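Norholm 給水ノズル ペットボトル用 2本セット

ホーム > 園芸用品 > 水やり > 給水ノズル

価格 2,000円(税込) 1本売りは1,224円(税込)
在庫あり
ページ更新 8/7/18

飲み終わったペットボトルの口にねじ込んで、逆さにして鉢土へ挿すだけ。旅行中の水切れがどうしても心配で、あれこれ買っては試してきた店主がいま一番気に入っているのが、このNorholmの給水ノズルです。素焼きの先端から土の乾き具合に合わせてじわじわ水がしみ出すので、バジルやミントのようにすぐしおれる子たちにも安心して使えます!

本体は首の部分が樹脂、先が素焼きの二重構造。全長は約118ミリで、6号鉢くらいからちょうどよく収まります。首のところに小さなつばが付いていて、挿したときにボトルがぐらつきにくいのもうれしいところ。 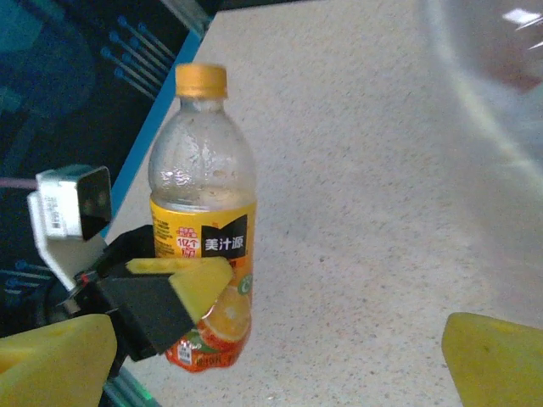

色はテラコッタとグレーの二色です。グレーは去年の12月に加わった新色で、白い鉢や観葉植物によく合います。店のパキラにはずっとグレーを挿しっぱなしにしていますが、だんだん表面に白い粉(水の中のミネラル分です)が出てきて、それがまた味になってくるんですよね。気になる方はクエン酸を溶かしたぬるま湯に一晩つけてから、歯ブラシで軽くこすってください。洗剤は使わないでくださいね。素焼きが吸ってしまいます。

使いはじめの手順
まずノズルを水に30分ほど沈めて、素焼きにたっぷり水を吸わせます。次に鉢土全体にふつうに水やりをして、割り箸などで下穴をあけます。ボトルに水を口まで入れ、ノズルをしっかり締めたら、逆さにしてまっすぐ挿してください。最初の一晩で水位がぐっと下がることがありますが、土となじむまでのことなので、翌朝つぎ足せば大丈夫です。
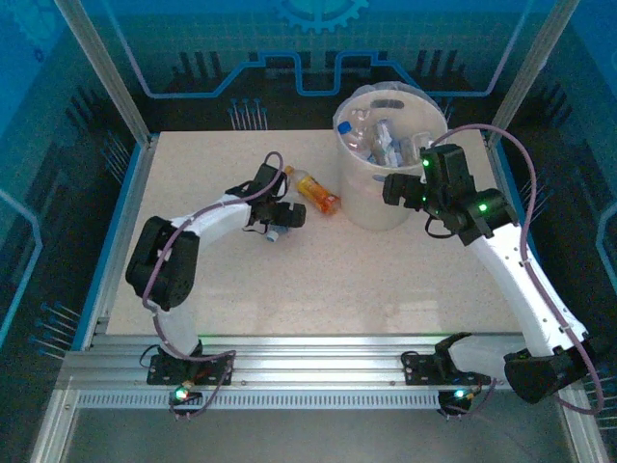
ベージュの天板と青い回路柄の壁

お客様の声
「ベランダのトマトに使っています。帰省から戻ったら葉がぴんとしていて感動しました。追加で注文します」(Sevim Günesh様改め、正しくはSevim Güneş様。以前のお名前の誤記、失礼いたしました)
「室内のシダに。ボトルが目立つかなと思ったけれど、葉に隠れてしまえば気になりません。グレーにして正解」(Emil Camenzind様)

どんなボトルが合いますか、というお問い合わせをよくいただきます。口径は一般的な飲料用のねじ口に対応していて、容量は500ミリリットル前後が扱いやすいと思います。おすすめは写真のような無色透明で縦のリブが入ったもの。中の水位がひと目でわかるし、リブに指がかかるので締めるときに力が入ります。青いラベルの帯は付けたままでもかまいませんが、はがしたほうが残量は見やすいです。内側に水滴が付いているくらいなら、乾かさずにそのまま水を足してください。逆に、すぐぺこんとつぶれる極薄タイプは水の出が安定しないことがあります。
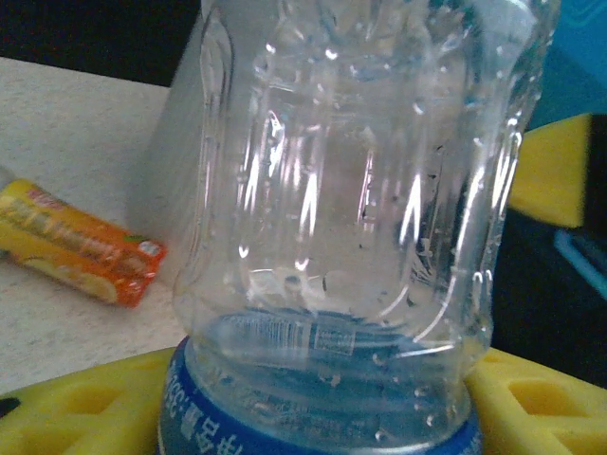

水の減り方は、鉢の大きさと季節で本当に変わります。真夏のベランダなら2日で空になることもあるし、冬の室内では半月近くもつこともあって、店主も毎年メモを付けながら楽しんでいます。長く家を空ける前には、ぜひ一度ふだんの暮らしの中で試してみてください。縦にリブの入った透明ボトルなら、油性ペンで水位の線を引いておくと減り具合が比べやすいですよ。多肉植物とサボテンには水が多すぎるので向きません。

セット内容 ノズル2本、替えパッキン2枚、日本語説明書
お手入れ 水洗い、陰干し
冬の屋外では凍って割れるおそれがあります。霜の前に抜いて室内で保管してください。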